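Minutes of the patient education group, Pellari Clinic, Cinville
April, start 2:20 p.m.

Present: Yakubu Jibrin (chair), Shiela Ocampo (minutes), M. Chukwu, R. Bolent

1. Previous minutes
Accepted with one correction. The number of kidney stone leaflets ordered was 300, and not 200 as it was written.

2. Kidney stone leaflet
Mr. Jibrin reported that 61 leaflets are left at the front desk. The page about drinking water was discussed for a long time. Mrs. Bolent finds the text too difficult for older patients – she will write it again with shorter sentences.

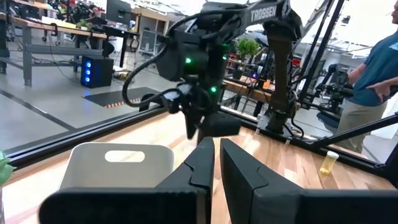 Does a patient have to bring the stone to the clinic after passing it?
It is helpful when the patient can do this, so the laboratory can find out what type of stone it is.

It was agreed to put this question and answer on the back page of the leaflet.

3. Phone line
The line received 439 calls since the last meeting. Many callers asked how to collect urine for 24 hours. Ms. Ocampo will prepare a one-page instruction and send it to all members.

4. Other matters
Mr. Chukwu asked for 20 more chairs for the evening talk. Mr. Jibrin will speak with the building office.

The meeting closed at 3:35 p.m.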